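Filed under: Robot software > Simulation > Contact tuning

How I got my two-arm sim to stop shaking when a gripper touches something

I've been meaning to write this up since November, when Edivaldo Amaral asked me how I'd fixed the contact jitter in Cullar and I sent him a message so long that he told me to just make it a page. So now it's a page!

If you've ever moved a simulated arm up to a door or a board and watched the whole thing start buzzing like an angry phone, this is for you. I'm using Cullar for the physics and Geltari for the controller, but the steps should carry over to most setups with only the names changed.

First, get your two clocks straight. My physics loop runs at 1,000 Hz and the controller was only sending targets at 30 Hz, so the arm was getting a fresh shove every so often and then coasting on it. In open air you can't tell. Against a surface it's horrible. In Geltari, open the controller config and turn on target_interp (it's off by default, which took me an entire evening to find). It fills in the steps between one target and the next. Restart the sim after you change it - a reload won't pick it up.

Next, drop the stiffness on the arm that's going to make contact. Only that arm! I used to change both together and then wonder why the idle one sagged. Each arm has its own block in the config, so give the left one its own gains and leave the right one where it is. I started at the stock value and went down in small steps until the buzzing quit, then came back up one step. Damping goes up a little at the same time.

Now load a room and try a real touch. I like a cluttered one for this, with furniture and colored walls, as I'm going to want the perception side running in it later anyway. Put a tall panel within reach of the left arm, park the right one with its gripper open, and send a slow move toward the wood.

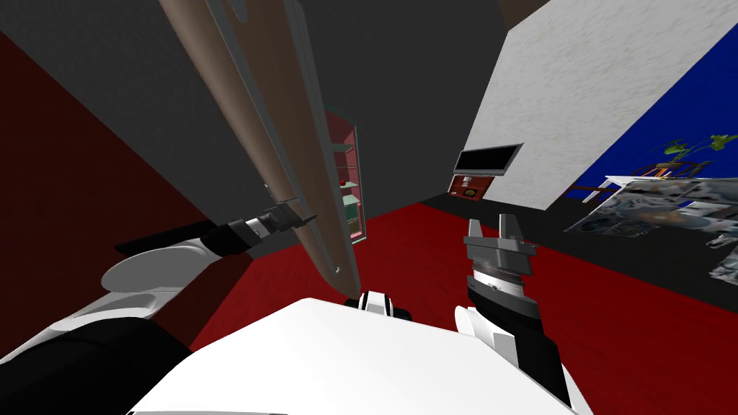

Left gripper against the wooden panel, right arm parked with its fingers open.

Pause the sim while you're touching and look at the contact list in the side panel. You want a short list that stays the same when you step forward one tick at a time. Mine had 43 entries the first time, for one little gripper, and that was my big clue. The panel was using its display mesh for collisions, with every tiny edge and fitting counted. Swap it for a plain box (right click the object, Collision, Use primitive) and the list gets short in a hurry.

A couple of things that tripped me up along the way:

Check the viewer camera's roll before you judge any angle by eye. Mine is often tilted way over and I've "fixed" a lean that was only the camera. Read the pose numbers instead.

Don't plan straight through to the contact point. I have the planner stop 7 mm short, then hand over to the compliant controller for the last bit. The planner treats touching as a collision and will refuse the goal, or worse, find some wild path around it. In Geltari you set this with approach_gap, and it wants meters, so that's 0.007. Yes, I typed 7 once. The arm stayed very far away.

Save your gains in a separate file from the scene. I lost a good set when I switched rooms and the scene file wrote over them.

I still get a small twitch when the gripper first lets go of a surface, and I haven't tracked it down. My guess is the interpolation holding on to an old target for a few ticks. If you've seen the same thing in Cullar, leave a comment with your controller settings and I'll try them on mine.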